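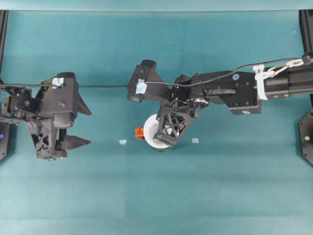 什么是“赔偿责任”？
少年法律小课堂 · 普卢多夫（Pludov）市民法律服务中心编写
适合小学四年级至六年级阅读

生活中难免会有不小心的时候。有人踢球打碎了邻居的玻璃，有人把果汁洒在同学的课本上，也有商店忘记擦干地面，让顾客滑倒受伤。遇到这样的事情，人们常常会问：损失应当由谁来承担？法律中专门有一部分规则回答这个问题，这部分规则叫作“侵权责任”。

“侵权”是什么意思

每个人都有一些受法律保护的权利，例如身体健康不受伤害的权利，以及自己的物品不被损坏的权利。一个人的行为如果损害了别人的这些权利，就可能构成“侵权”。“责任”是指做了这件事以后应当承担的后果，最常见的一种是赔偿，也就是用钱或者其他方式弥补别人的损失。

故意和过失

法律会区分“故意”和“过失”。明知会损害别人还要去做，叫作故意。本来应当小心却没有小心，叫作过失。有过失的人虽然没有坏心，通常仍然需要赔偿。

一个小故事

细田陆（Riku Hosoda）今年八岁，住在三层楼的308室。四月的一个下午，他和妈妈到大西（Onishi）文具店买彩色铅笔。店员刚刚拖过地，却没有放置“小心地滑”的牌子。细田陆走到货架旁边时滑了一跤，手腕扭伤了。

妈妈带他去看医生，一共花费179元。她保存了医院的收据，又请店长把事情经过写在登记簿上。店长查明情况后，承认店里没有做好提醒，同意支付这笔医药费。双方签了一份简单的书面协议，事情就这样解决了，没有去法院。

假如细田陆当时在店里奔跑打闹，结果可能会有所不同。受伤的人自己也不够小心时，商店承担的部分可能会减少。法律上把这种情形称为“双方都有过错”。

谁来判断

多数小纠纷可以由双方商量解决。商量不成时，可以请调解员帮忙。调解员不偏向任何一方，他们听取双方的说法，帮助大家找到都能接受的办法。调解仍然不成，受损失的人可以向法院提起诉讼。提起诉讼的人叫原告，被要求承担责任的人叫被告。法官会查看收据、照片和医院记录，也会听证人讲述，这些材料统称为“证据”。

小朋友做错了事怎么办

未成年人造成别人损失时，一般由父母或者其他监护人承担赔偿责任。同学们仍然应当学会说明事实、诚恳道歉，并及时告诉大人。隐瞒事情往往会使问题变得更难处理。

如果你在外面受了伤

请先离开危险的地方，告诉身边的老师、家长或者工作人员。即使觉得不太疼，也要把受伤的部位讲清楚。记住事情发生在哪里、当时有谁在场。有关赔偿的文件应当交给家长阅读，不要自己签名。

词语表

权利：法律保护的、属于你的利益。
过失：应当小心而没有小心。
监护人：依法照顾和保护未成年人的人，通常是父母。
调解：由第三方帮助双方商量解决纠纷。
证据：用来说明事实的材料。

想一想

小林借了同桌的水杯，放在桌子边上，水杯被碰掉摔坏了。小林有没有过失？如果是另一位同学追跑时碰掉的，又应当怎样看待？请与家长或者老师讨论。

本文介绍的是一般知识。遇到具体问题，请由家长向专业律师或者当地法律服务机构咨询。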